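Notes from the Laundry Room

September already! I spent most of August promising myself I'd get on top of the washing before the evenings got dark, and you can guess how that went. But a few of you wrote in after the last newsletter asking how I stop my darks from going that sad, chalky color, so let's talk about it.

The short version is that I got lazy about sorting for years and then I got strict. Blues and greens go together, black goes by itself, and whites wait their turn. I wash the black stuff at 30 degrees, inside out, with half the soap I used to use (I was pouring it in like pancake syrup, no wonder everything came out stiff).

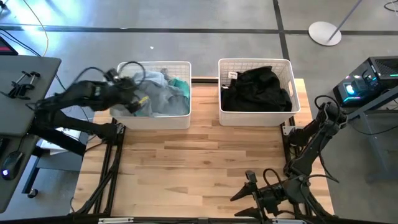 What about knits?

Yoga Nair emailed from Brislow to say she ruined 2 sweaters in one go last winter and now she's scared to touch the rest. Oh Yoga, I've been there! My own worst one was a cardigan from the market in Taltau that went in fitting me and came out fitting my niece's bear.

These days I do knits by hand in the bathtub with cool water, a small squirt of shampoo, and no wringing at all. Then I roll the thing up in a towel and kneel on it, which looks ridiculous but gets a surprising amount of water out.
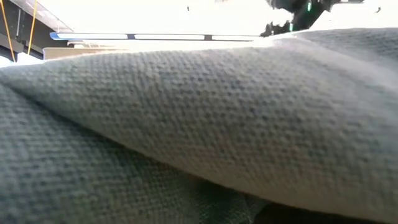
After that it's flat drying all the way, on a rack if you've got one, and turned over once before bed. Kurniawati Ngau swears by an old window screen balanced across 4 bricks on her porch, and I'm a little jealous of it. Hangers are how you get those pointy shoulders, so please don't.

Next time I want to get into stains, mostly coffee and tomato, so send me your worst ones.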